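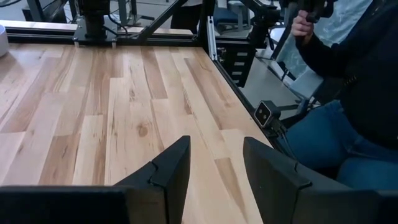
Workshop tips: props for stage comedy

Spring snakes. Cut the cover 20 percent longer than the spring at rest. A tight cover slows the launch and the snake drops at the performer's feet. Wipe the inside of the can with dry silicone. Do not store it loaded, as the spring takes a set overnight.

Squirting flower. Use 46 inches of soft tubing for a trouser-pocket bulb. Leave slack at the waist so the line does not pinch when the wearer bows.
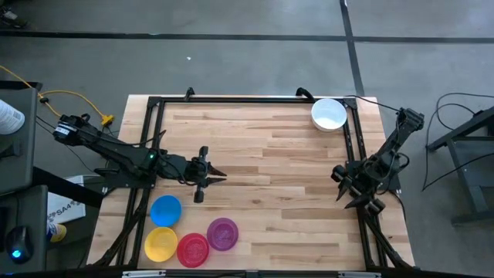 Butcher-block top with a black frame mounted on it.

Breakaway signs. Score the back to half depth and hold the halves with two dots of hot glue. The break should be audible in row 7. Sand the front with 300 grit before painting.

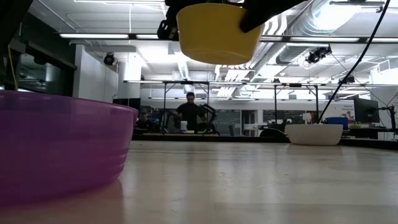 Test each sign from the same batch of board, because density varies between sheets. Soster board snaps cleanly; Jovorent board tends to fold first, and the fold kills the timing.

Whoopee cushions. Dust with cornstarch, inside and out. Patch pinholes with thin rubber and contact cement, then leave until Thursday if glued on Tuesday.
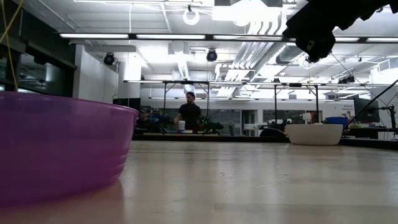

One reader writes that cornstarch clumps in a damp dressing room and that plain talc lasted a full run in Heltport. Either powder has to be shaken out before a new patch goes on.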